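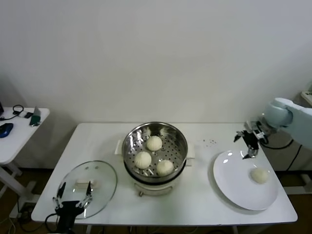 How is the arm taught to move a bun from the steamer to the plate?

An operator moves the two arms by remote control, from start to finish, and the joint positions and camera views are recorded together. The recordings are then used to train the controller.

Project diary, Trekovum, kitchen tasks. Saturday entry.

The day was given over to the steamed bun task. The schedule had allowed for the morning only, but the lid work ran long and the room was kept open until late afternoon. Khôi Đặng operated in both sessions. The undersigned kept the log and reset the table between attempts.

The task as written asks the left arm to lift the lid by its handle and set it down on the left side of the table, after which the buns are taken from the basket one at a time and placed on the plate at the right. The written version does not say which arm should pick up the buns. Mr. Đặng asked for a ruling before the first recording. It was agreed that either arm may reach into the pot, provided the choice is made before the lid is lifted and is kept for the whole attempt. Mai has been asked to amend the task sheet. Until that is done, the arm used is to be entered in the notes column.

Remote operation of the left gripper was satisfactory apart from the lid handle, which is flat and must be approached with the fingers on either side of it. When the fingers come down at an angle the lid tilts and slides on the rim. Mr. Đặng found it better to stop above the handle, correct the wrist, and then descend in one movement. The pause shows in the recordings. The pauses will be left in for now, and the training group may trim them if they wish.

There was some discussion about the condition of the buns. A soft bun keeps the mark of the fingers, and after several attempts it no longer behaves like a fresh one. The rule from October, under which any bun with a torn skin is taken out of use, was applied without exception. It was also noted that the grip setting in Gukia had been left at the value used for the cup task. The value was lowered before the second session and the change was entered in the settings record.

The afternoon began with the basket fuller than in the morning. Reaching down between buns is harder than reaching for one that stands alone, as the fingers need room on both sides. Several attempts were abandoned when a neighbouring bun was pushed against the wall of the pot. Abandoned attempts were saved in the separate folder, as usual, and have not been deleted.

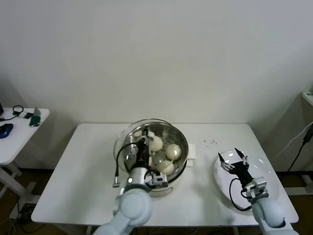 Recordings and storage

The task now holds 373 accepted demonstrations, and the Trekovum collection as a whole stands at 2659. A further 232 recordings are waiting for review, most of them from the cup task. Review has fallen behind, and it is recommended that no new task be opened until the list is cleared.

Trorkier has written to say that the replacement finger pads will be sent with the next order. The present pads are still serviceable. Their colour has faded at the tips, which has no effect on the work.

One fault was recorded. During the second session the right arm responded late to the operator's hand for a short period and then returned to normal. Recording was stopped at once and the attempt was marked as faulty. The connection was restarted and the delay did not come back. The cause is unknown. If the fault appears again, the operator is to release the controls, call it aloud, and wait for the arm to come to rest before anyone reaches over the table.

The wrist views were checked on playback before closing, with attention to whether both fingertips stay in sight through the approach.

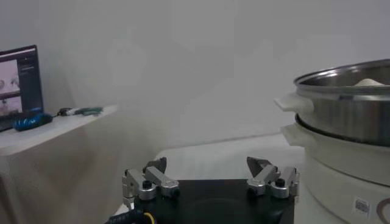 They do, and the mounting will be left as it is. The check should be repeated after any change of finger pads.

Hand guiding, in which the operator holds the arm itself and leads it through the motion, was raised again by Mr. Đặng as a way of teaching the lid step. His view is that the wrist angle is easier to judge by feel. The objection made earlier still stands: the operator's hands and sleeves would appear in the head camera view. A short trial of the lid step alone was approved, to be stored apart from the main collection and labelled clearly.

Outstanding at close: task sheet amendment (Mai); review list; order for fresh buns to be placed before noon on the day prior to the next session. Arms parked and power off at 5:40 p.m.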